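A Morning at the Open Day in Bukent

I went to the open day of the Cordier building in June, together with Margaux Chevalier, who had seen the poster at her school. We arrived at ten and there was already a line at the desk for name stickers. The woman at the desk told us 192 people had signed up for the morning. I was glad we took the early group.

The visit goes through three floors. On the ground floor is the supply store, and this part I liked more than I expected. Cordier sends school and office supplies to classrooms in the region, and the shelves go up to the ceiling. Each shelf has a number written by hand. Our guide, Odette Guillot, said that the catalog has 2,739 articles, and that the eraser section alone took her one summer to put in order. We were allowed to open the drawers. Margaux opened many of them.

On the stairs there is an exhibition of old school desks. The oldest one still has the hole for the ink, and somebody has cut a name in the wood, Mathis, very deep. A small boy in our group asked if this Mathis was punished. Odette did not know.

The second floor has the workrooms. You walk along a corridor with glass on one side, and in some rooms you may go in. One room was for bookbinding and smelled strongly of glue. We stayed there maybe too long, and we missed the paper cutting, which starts only at each full hour.

After that came the table room, as they call it. It is about the ordinary things that lie on a desk: where people put them, what they reach for first, what always rolls away. I have a desk at home which is never in order, so I looked with personal interest. Along the far side stood a dark blue pen holder with pencils, then a roll of silver duct tape on its side, then a pencil case in light turquoise with a zipper. My daughter had almost the same case in first grade, only in red. There was also a tennis ball, and I think every teacher has taken one of those from a pupil at least once.
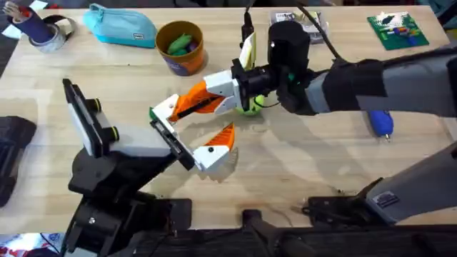 Laimutė Ozoliņš finds that a pen holder should stand on the side of the hand you write with and never at the back, and that tape belongs in a drawer, always the same drawer. I wrote this down. At home I tried it for one week – the tape is in the drawer now, but the pens went back to their old place.

The top floor has a small café with a view over the canal. Coffee and a slice of plum cake are served until one o'clock. There were 13 chairs and many more visitors, so we ate standing at the window.

Some practical points. The full tour takes 90 minutes. Strollers can stay at the entrance, but the elevator was out of service on our day. The bus stop Baridness is closer than the train station. Wear flat shoes – the stairs are of metal with small holes, and Margaux had a bad time with her heels.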